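Wed 5 February

Setting a small table, and what I keep on it

When I moved to Vukthorpe I had a big table from my aunt, dark wood, very heavy, with legs like an elephant. It did not go through the door of the new apartment. The two men from the moving company tried it on the side, then upside down, then they looked at me, and I understood. The table stayed in the hallway for one night and the next day a neighbor took it for her sister. So in December I was a person with six chairs and no table.

I bought a white one. It is a rectangle, matte, with nothing on it that a person can call a decoration. In the store I was not sure. I grew up with tablecloths, first the plastic one for every day and on top of it the cloth with embroidery when guests came, and a bare white table looked to me like a table in an office. The price was 292 and it was in stock, and the other one I liked was 402 and I would have to wait eight weeks. I took the white one.

I want to write down what I learned about living with it, because a few readers asked me after my post about the kitchen shelves.

First, about stains. A matte surface is more difficult than a shiny one. Tea leaves a ring if you let it stand for an evening. Beet juice I do not want to talk about. I wash the table with warm water and a drop of dish soap, then with clean water, then I dry it with an old pillowcase. The last part is important for me. If I let it dry alone there are gray clouds on it in the morning, and I see them when the sun comes from the side. I tried a spray from Stolto that my coworker recommended, and it smells nice, like a lemon that went to university, but for the clouds it did nothing. The pillowcase is better.

Pencil comes off with an eraser. Turmeric does not come off, but it becomes lighter each day if the table stands near the window. Mine needed two weeks. I put the fruit bowl on it in the meantime.

Second, about color. On the dark table every plate looked good, even the ones with the chips. On white my old white plates disappeared. You put down dinner and it looks like the food is lying on the table. I ate like this for some weeks and it made me a little sad, I do not know how to explain it better. Then I went to the Lodhi shop near the station, where they have shelves with single pieces left over from sets, and I started to buy plates in strong colors, one at a time. Blue-green is the best of all. Yellow was a mistake, because eggs and potatoes and most of what I cook in winter are also yellow.

I like a plate with a few lines or ridges around the edge. It gives the eye a place to stop. The flat part in the middle should be really flat, if you cut your food with a knife as I do. I have one bowl-shaped plate, very pretty, and each time I cut something on it the plate turns like a wheel.

Third, about how much to put on the table. My mother puts everything. Bread, butter, salt, three kinds of jam, the napkins in their holder, the little dish for olive stones, and when you sit down there is no place for your elbows. I love her table. But my apartment has one room for cooking, eating and working, and if things stay on the table they stay there until spring. So I made myself a rule, which I keep most days. Between meals the table is empty, and for a meal alone I bring the plate, the fork and knife, and my water. The water goes to the right of the plate and a little behind it, where my hand finds it without looking. I am right-handed. A left-handed friend turned everything around when she visited, and then we both reached for the same glass the whole evening.

About the water I have no style. I should have a carafe, I know. I had one of glass, from Flirkmont, with a cork ball for a lid, and the ball rolled under the refrigerator in the first week and the carafe was broken in the third. Now I use a clear plastic bottle and fill it again in the morning. It does not break, I can close it, and when I move from the table to the sofa it comes with me. My mother would pour it in a jug before she lets anybody see it.

When guests come I do it in another way, of course. The plates go down first, so that I can see if the distances are good, and only then the cutlery. My table has a length for four people, and with the fifth person somebody sits at the corner. I put the bread on a board in the middle and leave the rest of the pots on the stove. People stand up and take more, and they talk to each other on the way. At first I was ashamed of this, because at home a guest does not stand up for anything, but it works in a small room.

I still think about the embroidered cloth. It is in the closet in a paper bag, ironed and folded. It was made for my aunt's table and it is too wide for this one, it would hang down to the knees. My neighbor says I can fold it in three and lay it as a runner along the middle. I tried it last Sunday. It looked a little like an altar, so I took it away again, but maybe with the candles moved to the windowsill it would be better.

Next time I will write about the chairs. I have still all six, and two of them stand in the bedroom with clothes on them.

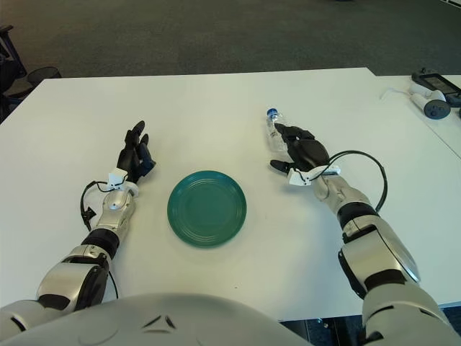 One of them needs new glue in the back leg before I let a guest sit on it again. If somebody knows a good wood glue that does not smell for days in a small apartment, please write me in the comments. I have the clamps already, they came with the shelves.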